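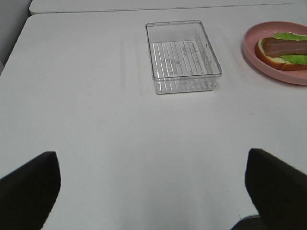 Clear ribbed tray and pink plate on the Talness bench

The Kovora budget for next year is due on Tuesday, and the largest line in it is a second arm. I have allowed eight weeks for delivery and 52 for the service agreement.

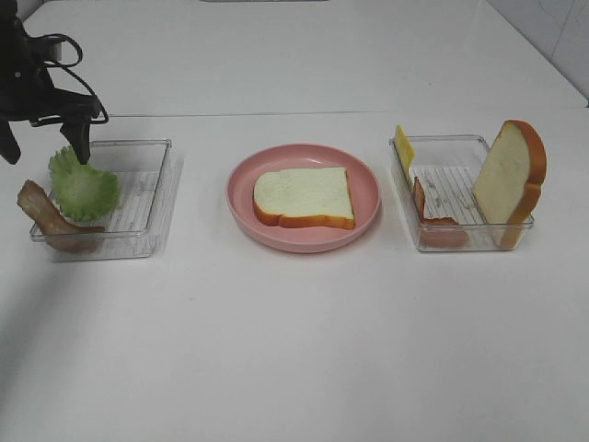
Consumables deserve their own line. Last April I filed them under sundries and regretted it. Two clear trays, a pink plate and a set of imitation bread, bacon, cheese and lettuce cost very little, but spares must be ordered in the same colour and size. I have set aside $200 for these and $1,000 for fingers and cables. The Urkix quote remains outstanding. 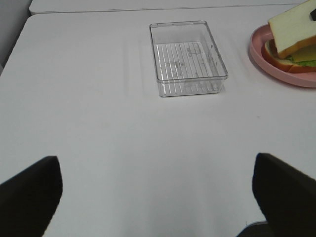
Sandwich with cheese and lettuce, tray empty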